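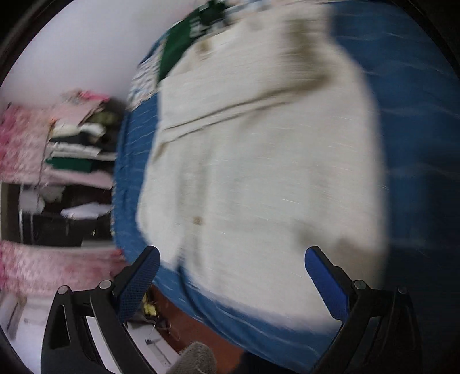

The cream one, spread out on the bed

How do you fold a big, shapeless garment so it stays folded?
Laundry & Closets > Folding and storing
Last updated: April

Sarnard
Hello everyone! I do my folding on the bed, on top of the blue sheet, and most of it goes fine until I get to this big cream thing. It's wide through the middle and the hem runs off at a slant, so whatever I do, one side ends up longer than the other. I smooth it out, I fold it, I put it on the shelf, and by the next morning it has slumped over and taken the T-shirts with it. I've been fighting it for over 14 months now (I did try hanging it, but my closet rod is full). Is there a trick, or do I just live with the lump?
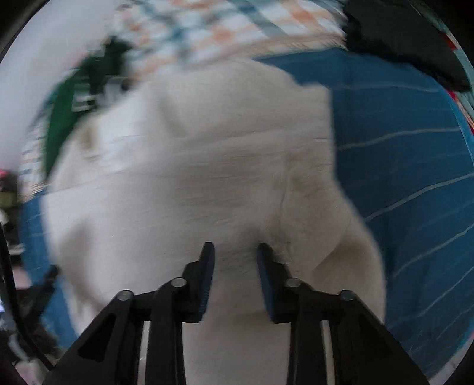

Still crumpled, with a bit folded over at the lower right

3 comments · 2 shares

Eun-ji Yook
Oh, I have one just like this and I love it too much to give up, so I feel for you! Forget about the hem. What you want is a rectangle, and the hem can do as it likes inside it. Lay the garment face down and sweep your palms from the center outward until the big wrinkles are gone. Fold the left side in to the middle, then the right side over it, and if there's a slanted bit sticking out at the bottom, tuck it up so you have a straight edge. Now fold from the bottom in thirds, pressing the air out as you go. Mine comes out 14 inches wide, and my shelf is 19, so there's room to slide a hand in beside it. Put it at the bottom of the pile, with the T-shirts on top. Go slowly the first couple of times and it'll get easier, I promise.

Fovness
roll it. works for me

Pisholm
I second the rectangle. If your mattress is soft, try a table, my folds got much neater once I switched.

Helpful: 25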